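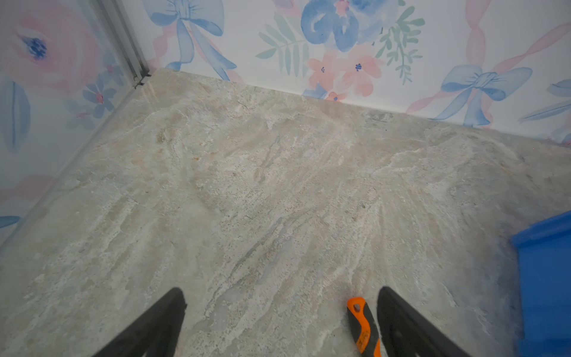 4.2 The open day at Praltelport

The second part of our study took place in September, during the open day of the Rirkska workshop in Praltelport. The Drurilari cell was placed near the entrance, and visitors could come to it from the front only. In total 116 visitors stopped at the cell and agreed to fill in our short form. School groups were asked to send one form for each pupil, but not all of them did this, and we come back to this point in section 5.

We kept the task simple on purpose. A small tool has to be picked up from the work surface and put in a blue storage bin. In an earlier demonstration we used printed parts from our own laboratory, and many visitors asked what these parts were, so the talk moved away from the robot. With a screwdriver this question did not come. Each demonstration was planned for 90 seconds, and a guide explained it in everyday words.

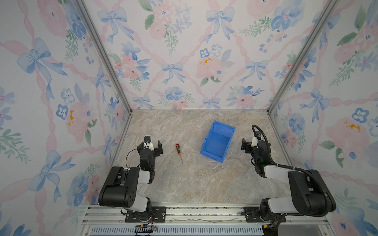 Figure 3. The two-arm cell with screwdriver and storage bin. Each arm carries a wrist camera above its gripper.

The guides followed a written text for the first half of the day. After lunch they were free to speak in their own way, and they could let visitors choose where the tool should lie before the next run. We expected that the free part would be harder to manage, and in some groups it was. However, the forms from the afternoon contain longer answers, and more of them speak about the grippers and the colour of the bin, or about which arm should do the work.

Ten visitors returned later in the day to watch a second time. We did not plan for this case and the form had no place to mark it, therefore we wrote it by hand on the back. Their answers are kept in the analysis but are reported separately, following the practice of Olteanu. The most common question in both halves was how the two arms avoid touching each other, and the guides' text did not cover it. We have added a paragraph on this to the version printed in the appendix.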